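What the parcel scam looked like from a small office

March 30, 2022

I spent two years as the person who answered the phone at a freight forwarder in Sastdale. It was a small office above a tyre shop, with one window that opened. I have been meaning to write down how one particular fraud worked, as it went on under our noses and I still see people online who think it only catches fools.

The firm was called Fourie. We booked space on other people's lorries and did the customs forms. A lot of our trade was medical and dental supplies, small boxes worth a good deal of money. That matters for what follows.

In February a man rang and said he was from Kalteck, a supplier we had worked with before. He wanted to move a consignment to a clinic and asked for our usual terms, meaning he would pay thirty days after delivery. His email address looked right. The logo looked right. The purchase order had the correct company number on it, which anyone can look up. My manager, Marthinus Ngubane, approved it between two other calls.

The goods were collected, signed for and gone by the next afternoon. The invoice came to 3120, and when it fell due the real Kalteck wrote back asking what on earth we were talking about.

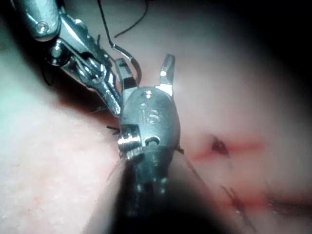
Silver needle driver over a pale pink tissue surface.

The email address had one letter doubled. I had it open next to the real one on the screen and it took me a while to find it. The delivery address was a unit on a trading estate, let by the week to a company named Fistent. Fistent had a website with a page about its values and a phone number that rang out. Whether the people behind it had taken the name off some older company or made it up on the spot, I never learned.

What surprised me at the time was how ordinary the whole thing was. I had thought of organised crime as men with guns and a boat somewhere. The caller I dealt with was polite and a bit boring. He complained about fuel prices. He knew which form went with which sort of goods, and he chased me for the tracking number the way real customers do. If he had been in a great hurry I might have noticed him.

The police took a statement over the phone and gave us a reference number. A detective came out later and was kind enough, but he told us straight that a loss of that size would go on a pile unless it could be linked to others. It was. Over the following weeks he found 26 other firms that had supplied goods or transport to the same unit, most of them under different customer names. Some had not reported it. One had written it off as a bad debt and only found out what had happened when he rang them.

Vusumuzi Sithole, who drove the van for us on that job, had the worst of it. He was interviewed twice, as he was the one who had handed the boxes over, and he took it badly. He remembered two men at the unit, one of whom made him a cup of tea. He signed his delivery sheet on top of a chest freezer. He went over that visit for months, looking for the thing he should have spotted, and I don't think there was one.

As far as I know the goods were never found. The detective thought they had been sold on abroad through a second company with proper paperwork, so that the final buyer may have had no idea. That part stays with me. Somewhere there is probably a perfectly honest clinic that got a good price.

We changed a few things afterwards. Any new order on credit meant a call to the customer, using the number from our own old files and never the one on the email. New delivery addresses were looked up before the van left. Marthinus stopped approving things while he was on the phone – or he said he did. It added perhaps ten minutes to each job and some customers grumbled.

The insurance did not pay. Our policy covered theft, and the insurer's view was that we had given the goods away willingly. We argued about it by letter for most of a year. If you run a small firm, read that part of your policy and look for the word "deception". Ours had it on page two of the exclusions.

I left the next summer for a job nearer home. I still check email addresses letter by letter, including my sister's.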